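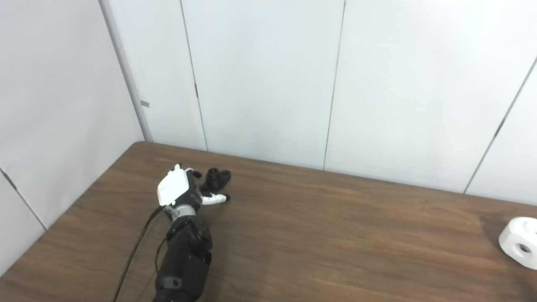
A tabletop in dark brown wood with lighter streaks in the grain.

Tichý opens repair service for wooden tables and announces November exhibition

The furniture workshop Tichý starts this November a repair service for wooden tables from private homes. On the same day it will open an exhibition called Stilo, in which 28 restored tables are shown to the public for the first time. The exhibition takes place in the former grain store Trurkus, next door to the workshop, and the entrance is free.

The workshop has restored furniture for museums and town halls for many years. Private customers could until now only buy finished pieces. From November they can bring their own table, or ask for a pickup if the table is too large for a car. Every table receives a written estimate before the work begins, and the customer decides then if the repair is done in full, in part or not at all. The estimate costs nothing.

"We receive many letters from people who have inherited a table and do not know what to do with it," says Miroslava Jireš, director of Tichý. "The top has rings from cups, one leg is moving, and the family is already looking at new tables. In most cases we can save the old one, and I would like that people ask us first."

The service covers loose joints, cracks in the top, missing pieces of veneer, burns and water rings. Finishes are offered in oil, wax or shellac. The workshop does not accept tables with active woodworm, which must be treated by a specialist before delivery. Garden furniture is also excluded.

In the last years the workshop has kept a record of all its repairs, and this record has now 3397 entries. Of these, 554 concern dining tables. The head of restoration, Vlasta Dvořáček, used the record to prepare the price list, which will be available at the counter and by mail.

"The customer should know what a new joint costs before he drives to us," Dvořáček explains. "With the surface it is more difficult. We have to see it in daylight and touch it, and then we can say if it needs sanding or only cleaning and wax."

The Stilo exhibition was prepared by curator Lleucu Prosser. It includes kitchen tables, writing tables and one long table from a school dining hall, which visitors may use during their visit. Beside each table there is a card with the kind of wood, the damage and the work that was done. Two of the tables were left half restored on purpose, so that the old and the new surface can be compared.

During the exhibition, Haoran Qiu will give short demonstrations of waxing and of small repairs which can be made at home. They begin at 2 p.m. and registration is not necessary. Visitors may bring a small sample or a photograph of their own table and ask for advice.

The opening is organized together with the agency Event, which also accepts requests for group visits and for press photographs. Journalists who wish to speak with Ms. Jireš or Ms. Prosser before the opening are asked to contact the agency in advance.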